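A year of fixing things before replacing them

December 29, 2019

Last winter the kettle, the hall lamp and the zipper on my good coat all gave out inside the same two weeks. I replaced the kettle, put the lamp in the closet and wore the coat open. When I added up what we had spent on replacing household things over the year before, the total was $2,133. That did not include the car. Some of it was fair enough. The mattress was old. But a lot of it was stuff like a $40 fan with a loose blade and a desk chair that would not stay up.

So I made a rule for this year. Anything that broke had to sit on the shelf by the back door until I had tried to fix it at least once. If I tried and it was still broken, I could buy a new one. I wrote each item in a notebook, with the date and what I did. I had 62 entries as of this morning.

I should say that I'm not handy. I did not grow up around tools and I work in an office that handles crop insurance claims. What follows is what I learned, in no special order.

Most of it was cleaning

I had expected to need parts. Mostly I needed a toothbrush and some patience. The vacuum had lost its suction because of a wad of dog hair in the elbow of the hose. The printer rollers were dusty. The garage door sensor had a spider web over it. The shower head went in a bag of vinegar overnight and came out working fine. Under "what I did," there are whole pages of the notebook that just say "cleaned it."

The hall lamp was the first real repair. It's a Juvitz, a brass floor lamp that came with the house, and the switch in the socket had worn out. A new socket cost less than a sandwich. I took a photo of the wires before I unhooked them, which I'd recommend to anybody, and I unplugged it first, which I hope I don't have to recommend. It has worked every evening since February.

Small parts need a place to go

My first few tries went badly for a dumb reason. I would take a thing apart on the kitchen table, put the screws in a pile, and then supper would need the table. Screws went into a mug. Then somebody wanted the mug. I lost a spring from the can opener that way and never found it, and the can opener is one of the things I had to buy again.

What helped was having a board I could work on and lift off the table with everything still on it, and a box with compartments. I use one compartment per stage. The first screws out go in the first one, the next in the second, and so on. When it's time to put the thing back together I work backward. I don't label them. I tried labels and the tape came off.

I also stopped saving every odd screw. I had a coffee can of them from the previous owners and in the whole year I used it twice. It took up a lot of room under the sink. 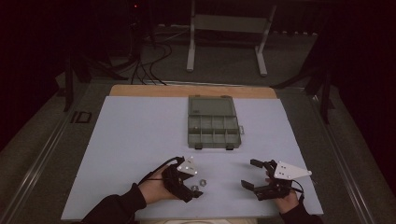 Where I got parts

Menon Hardware here in Trostel is small and closes at five, and I ended up going there more than anywhere. They sell screws one at a time out of drawers, they have lamp parts, and they will cut a key while you wait. I used to drive out to the big store by the highway because I thought it would be cheaper. On the things I buy it isn't, once you figure that the big store sells washers only in bags and I need one.

For anything with a model number I searched online with the number and the word "diagram." This works much better than describing the problem. Most appliances have a drawing somewhere with all the parts numbered, and once you have the part number you can compare prices. The dishwasher wheel cost four dollars from one seller and nineteen from another, and as far as I could tell it was the same wheel.

Twice I ordered the wrong thing. Once was a belt for the dryer that turned out to fit a dryer made two years later. The other was a faucet cartridge, which I ordered by looking at pictures. Don't do that. Take the old one out and bring it to the store in a bag. The water will have to be off while you're gone, so go in the morning.

The sewing machine

In May I bought a used Brotumov sewing machine at a church sale for $12. The tag said "runs, skips." It weighs as much as a sack of dog food and has a metal case with a handle that I would not trust.

The skipping was a bent needle, plus the fact that it had been threaded in the wrong direction. The manual was in the case and I read all of it over a couple of evenings. I had never used a sewing machine. I practiced on old pillowcases until I could get a straight line, and then I did the kitchen curtains, which had a torn hem, and then a stack of jeans.

I did not do the zipper in the coat myself. I looked at it for a long time and then took it to the dry cleaner on Second Street, and they charged me twenty-five dollars, and it was worth it. I counted that as a fix. The coat still closes.

The jeans are where the machine paid for itself. Everybody in this house goes through the same knee. I put the patch on the inside, run a few lines of stitching back and forth across it, and trim what hangs loose. They don't look great but they're fine for the yard. One pair has now been patched on top of the patch.

Things I could not fix

The microwave, which I did not open. From what I read, there are parts inside that can hurt you even when it's unplugged, and I decided that was outside the rule. It went to the county drop-off.

A cordless phone. The battery was glued in and the plastic split when I pried it.

The umbrella. I have tried several times with several umbrellas now. The ribs are so thin that once one bends it's going to bend there again in the next wind.

The blender lid, the can opener, and one of the kitchen chairs, which I glued, clamped, and then sat in too early. I glued it a second time and left it for a full day and it held until Thanksgiving. There is a repair for this that involves drilling out the old peg and putting in a new one, and I may try it when it's warm enough to work in the garage. For now we're one chair short and use the stool.

I also had five things that worked again for less than a month. I kept them in the count, but with a mark next to them. Three of those were zippers on backpacks. Squeezing the slider with pliers does work, and then it stops working.

Keeping at it

The hardest part was time. A broken toaster on a shelf is easy to ignore, and by summer the shelf by the back door was full and the overflow was on the floor. What got me caught up was picking one evening a week and doing whatever was nearest the edge. I set out the board and put the radio on, and I quit at nine whether it was done or not. Before that I'd stayed up past midnight with the vacuum in pieces and was no good at work the next day.
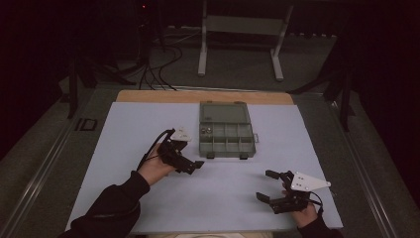

Both hands over the board.

A good light matters more than good tools. I did most of the year with two screwdrivers, needle-nose pliers, an adjustable wrench and a cheap headlamp from the camping aisle. In the fall I bought a set of small screwdriver bits for the odd-shaped screws that companies use when they would prefer you stayed out. I put off buying them too long. I stripped the heads on two screws in the fan by using the wrong bit, and I had to cut a slot in each one to get them out.

What we spent

I have not done the final total and there are still a couple of days in the year in which something could go. Going by the receipts in the envelope, it will come in well under half of last year's number. Parts and glue are a small piece of that. The biggest single item was a new water heater, which was never going to be a shelf project, and which the plumber put in on the coldest day we had in November.

I haven't put a price on my time. I know that for some of these things it makes no sense if you do. I spent an evening and a half on a clock radio that sells for fifteen dollars. I like that radio, though, and the new ones have a very bright display.

For next year I'm keeping the rule and the notebook, with two changes. The shelf gets a limit, which is that nothing goes on the floor. And I'm going to write down the part numbers when I order things, so that the next time the dishwasher wheel cracks I don't have to lie on the kitchen floor with a flashlight reading the sticker.

If you have a good way to fix a backpack zipper that lasts through a school year, please leave it in the comments. There are two on the shelf right now.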